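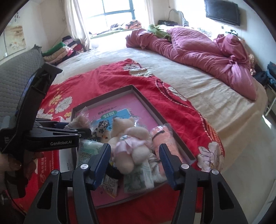

A visit to the Plovby open day

Yupin Suwannarat speaks quietly, and she waits until the visitor has tried the grippers before she begins to explain anything. "First you hold it, then we talk," she says. "If I talk first, people hear only words."

She leads the home tasks group at Plovby, and in February the group opened its doors for one afternoon. There were 137 names on the guest list and 98 people came. Most of them were parents with children, and a few were engineers from Govow, who stayed close to the table with the cables.

The grippers are simple to use. You take one in each hand, and you close the two jaws on the thing you want to move. The finger pads are blue and ribbed, and Suwannarat likes to talk about them. "A teddy bear in a dress is more difficult than a cup," she says. "The cup has one shape. The bear is soft, the dress has ruffles, and the plastic bag slides over everything. You must decide what you are holding – the bear or the bag."

I asked why her group works with toys, towels and small packets, on a bed with a flowered cover, when a clean table would be easier. She thought about this for a moment.

"My mother never packed anything on a clean table," she said. "She packed on the bed, like most people I know. The cover moves when you push on it. I want the robot to learn from this kind of place."

Each visitor had three minutes with the tools. Suwannarat says the children were less afraid to fail than the adults, and they opened the jaws wider. One boy of perhaps seven asked if the robot would be allowed to keep the bear. She told him she would ask.

The group has recorded packing work in 26 homes until now, and she would like to have older people in the project too. Their hands are slower, she says, and slow movement is easier to study. She is also waiting for softer pads from Poirier, a small supplier which has promised them before the summer.

When I left at half past four, she was showing a grandmother how to hold the handle. "Not so strong," I heard her say. "It is only a towel."

Recent items
Brastaron moves its repair workshop to the second floor
Letters from readers: robots in the kitchen
Open day at Plovby: how to get there
What we learned from a month with a robot vacuum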